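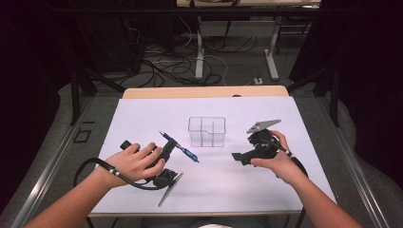
Ink skips on coated label stock

I fill in shelf labels by hand for a parts store in Marnport, 61 bins so far. The stock is Toma coated paper. My ballpoint writes fine on copier paper but skips on the labels, mostly on the first stroke of each letter. Replacing the refill changed nothing. Is it the pen or the paper?
Posted by binlabel_61, 4/18/22

fenwick_r
Paper. A ballpoint needs friction to turn the ball, and a glossy coating gives very little. Skin oil makes it worse, so hold the sheet by the edges. Also check what is under it. On a bare hard surface the ball has no give to press into. Put two or three sheets of plain paper under the label and try again.
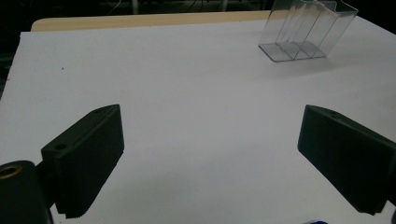 White sheet laid over a wooden table

If it still skips, change the ink. Oil-based permanent markers with a fine tip hold on most coatings. Gel ink will lay down but may smear for several minutes. Test one label and rub it with a thumb after an hour.

oldstock
just use pencil

tlk_Ekthorpe
Pencil will not mark most glossy stock. I had the same fault with a Makonum refill in May and went to matte labels — no skips since. If you have to use up the coated ones, a soft white eraser passed lightly over the writing area takes off some of the oil.

1,446 views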